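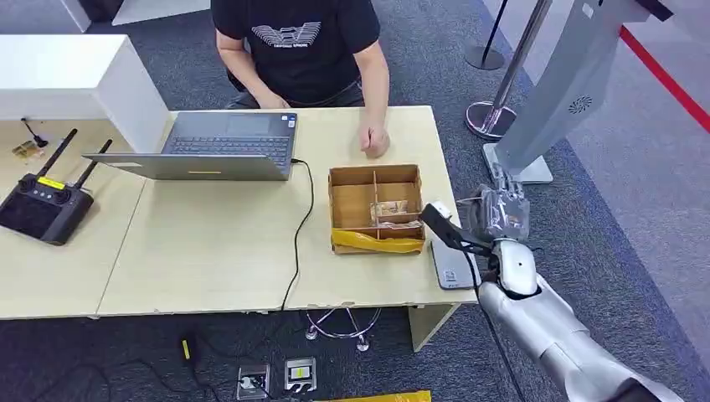

3.2 Workstation furniture and packing surface

Packing tasks in small offices are seldom done at purpose-built benches. In the Plalow survey, carried out by Edwards and Lakatos over a single July, most items were packed at ordinary desks by seated workers, with the carton, the paperwork and a computer sharing one work surface. We therefore retained office furniture throughout the study and did not adjust it between trials.

The packing surface consisted of two desks placed edge to edge. The seam between them was left uncovered. Cartons were divided into compartments with cardboard partitions, and each item was placed in its compartment before the carton was closed. A total of 2,021 placements were logged. Cartons that had been moved more than 5 cm from their starting position were recorded separately and are treated in Section 4.

Seating was included as a variable following Humphreys, whose comparison of fixed and adjustable seats found that reach errors depended on the height of the elbow above the work surface. The stool used here (Figure 4) has a round padded seat on a gas-lift column, with a footrest ring and a five-spoke base on casters. Seat height is set by a lever at the top of the column.

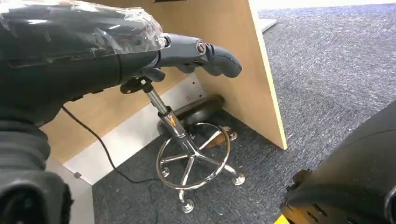 Figure 4. Adjustable stool at the desk, showing the height lever, column, footrest ring and base.

Height was measured from the floor to the top of the uncompressed cushion. Measurements were taken on carpet, and the value was read again after 20 minutes of use to allow for settling. The Bretov protocol specifies a hard floor; our readings should be compared with published values only after correction for caster sinkage. When not in use, the stool was stored under the desk with the seat lowered far enough to clear the underside of the top.

Placement times for the two seat heights are given in Table 5.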